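Last updated: 6 March 2023

Chapter 3
Work Surfaces and the Layout of Small Kitchens

A kitchen is a place where things are put down. Food comes in from the store and is put down. It is washed and put down again, cut up, moved to the stove, moved to a plate, and carried out. Later the dishes come back and the same thing happens in reverse. Most of the trouble people have with a small kitchen comes from a lack of places to put things down, or from having those places where they are of little use.

This chapter deals with the work surface: how much of it a household needs, where it should go, how high it should be, and what it should be made of. Chapter 2 covered plumbing and wiring, and the positions of the sink and the stove are taken as settled from here on. Storage is left to Chapter 4, except where a cabinet or shelf takes space away from the counter.

By the end of the chapter you should be able to measure the usable counter in an existing kitchen, mark its working zones on a floor plan, and compare two or more surface materials for the same job. The terms in bold in the printed edition are defined in the glossary.

3.1 Total counter and usable counter

The total counter in a kitchen is the length of every horizontal surface at working height, measured along the front edge. It is an easy number to find, and it is the one that appears in most floor plans. It is also misleading. A counter that holds a toaster, a dish rack, a bread box, and a jar of wooden spoons may have a total length of 63 inches and leave very little room for a cutting board.

Usable counter is what remains once everything that stays out permanently has been taken off the total. To measure it, wait until the kitchen is in its ordinary state. Do not tidy up first. Measure each clear stretch separately and write the lengths down one by one instead of adding them together. Two clear stretches of 15 inches are not as good as a single stretch of 30 inches, and the sum hides the difference.

Corners need special care. The inside corner of an L-shaped counter is deep but hard to reach, and a person cannot stand in front of it without blocking both sides. For the purposes of this book, the corner square is counted as storage. If a household really does work in the corner, as some do with a pastry board set at an angle, make a note of it on the plan.

Depth matters less than length up to a point. A counter that is deep enough for a cutting board and a bowl behind it will serve for nearly everything. A shallower one can still be useful beside a stove or a refrigerator, where items rest for a minute or two and are moved on.

3.2 The three zones

It is helpful to divide the counter into three zones according to what is done there. The zones do not have to be separated by a gap or a change of material. In many small kitchens they run into each other, and in very small ones a single stretch does all three jobs at different times of day.

The landing zone is where things arrive. Groceries are set down here, and so are items taken out of the refrigerator. It should be close to the door or the refrigerator, and it should be empty most of the time. This is the zone that households give up most easily. Mail, keys, and chargers collect on it, and within a few weeks the groceries are going on the floor.

The preparation zone is where food is washed, cut, and mixed. It needs to be the longest clear stretch in the room and it should lie between the sink and the stove. A person working here will stand in one spot for some time, so the floor, the light, and the height of the counter all matter more than they do elsewhere.

The serving zone is where cooked food is put on plates. It lies on the other side of the stove if there is room, or on a table if there is not. Hot pans are set down here, and the surface has to be able to take them or be protected with a board or trivet.
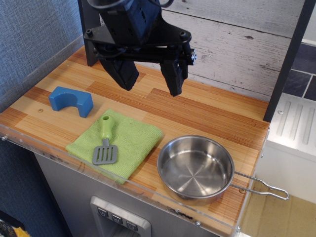

When the zones are in the right order, food moves through the kitchen in one direction and rarely crosses its own path. When they are out of order, the cook walks back and forth. A useful exercise is to draw the plan of a kitchen on paper and trace the path of one simple meal with a pencil. Lines that cross over each other many times show where the layout is costing effort.

Two people cooking together need more than one preparation zone, even if the second is small. A pull-out board, a cart, or one end of a table will do. The second zone should not lie behind the first – if it does, each cook has to ask the other to move in order to reach the sink.

3.3 Height

Standard counters are built to a single height. People are not. A counter that is too low makes the cook bend forward from the waist, and one that is too high makes the shoulders rise. Both are tiring over the course of an hour.

The usual test is to stand upright at the counter in the shoes normally worn in the kitchen, with the upper arms hanging loosely and the elbows bent. The surface should be a few inches below the elbow for cutting and chopping. Kneading and rolling go better on a lower surface, where the weight of the body can be used. Fine work, such as decorating a cake, is easier on a higher one.

Changing the height of a fixed counter is expensive. Before doing so, try the cheaper remedies. A thick cutting board raises the work for a tall person. A sturdy table, lower than the counter, can be used for dough. A person who tires easily or who uses a wheelchair will need a surface with open space beneath it for the knees, and this should be planned early, as it affects both the cabinets and the pipes.

3.4 Surface materials

No material is best at everything. The choice depends on which zone is being covered, how much care the household is prepared to give it, and how much money there is.

Solid wood is pleasant to work on and can be sanded when it becomes scratched. It must be oiled from time to time and it stains if water is left standing around the faucet. Laminate is cheap, light, and easy to wipe, and it is sold in a great many colors and patterns, including wood grains and plank stripes. It cannot be cut on or sanded, and a hot pan will damage it. Ceramic tile stands up well to heat, but the grout between the tiles collects dirt. Natural stone is heavy and hard, and some kinds need sealing. Stainless steel is used in commercial kitchens for good reason; at home, people sometimes find it noisy and dislike the way it shows fingerprints.

Mixing materials is often sensible. A short length of tile or steel next to the stove, with wood or laminate elsewhere, costs less than a whole counter of stone. The joints between materials must be sealed well, particularly near the sink.

Behind the counter, the backsplash protects the wall from water and grease. It should be smooth and easy to reach. A pale backsplash reflects light onto the work, which is a help in a kitchen with one small window. It also shows every splash.

3.5 A worked case: the Fivumthorpe apartments

The Fivumthorpe building has 30 apartments, all with the same galley kitchen. Each kitchen was fitted with one long counter on the left and a stove and refrigerator on the right. When the kitchens were due for replacement, the owners compared two plans.

The first, called the Macedo plan, kept the long counter and added a narrow shelf above it for small appliances. The second, the Nirine plan, split the counter in two and moved the shorter piece across the aisle, next to the stove. The Macedo plan gave a longer preparation zone. The Nirine plan gave a serving zone where there had been none, and saved the cook from turning around with a hot pan.

Tenants were shown both plans at full size, marked out on the floor with tape. Most of those who cooked every day preferred Nirine. Those who cooked less often tended to prefer Macedo for the sake of the shelf. The owners chose Nirine for the larger apartments and left the choice to the tenant in the others.

Keep this case in mind while working through the next section, where the same two plans are drawn to scale and the clear stretches in each are measured.

Shares: 606
Comments: 3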